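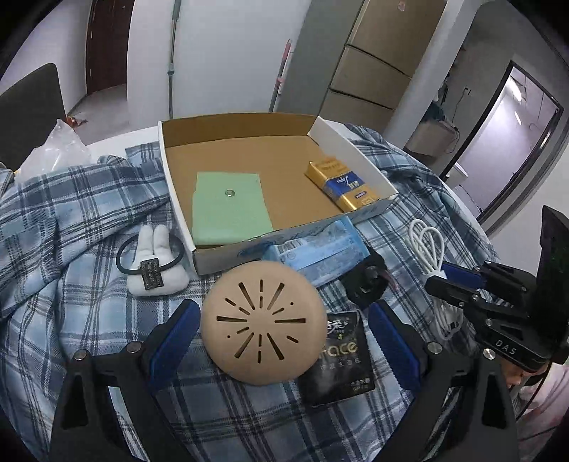
Helberg Mixed Goods Cell
Reading time: 2 min

The Helberg cell packs mixed small goods into open cartons. It is meant for benches where no two orders look alike: cables, pens, foil packets, soft pouches, odd plastic shells. Each cell takes 17 cartons in the queue and needs one person beside it.

That person's job changes. At Peretti's returns bench in Uvska, packers used to do the reaching and sorting by hand for a full shift. They now set out the goods, check the finished cartons and deal with whatever the cell hands back. Coiled cables and crinkly wrapping still come back most often.

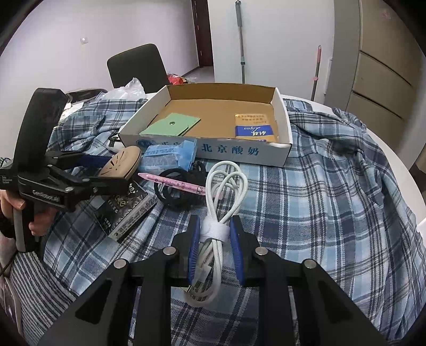
Staff should be shown the cell before it goes live – we allow eight hours of paid training per person, and Moldovan fitters stay on site for it. Darius Ghiță, shift lead at Uvska, asked for the stop button to be moved to the left-hand side, and all cells built since May have it there.

Bench height is adjustable. Spare finger pads are sold in pairs, order code 571. Noise figures and the floor plan are sent with the quote.

Shares: 8 | Comments: 2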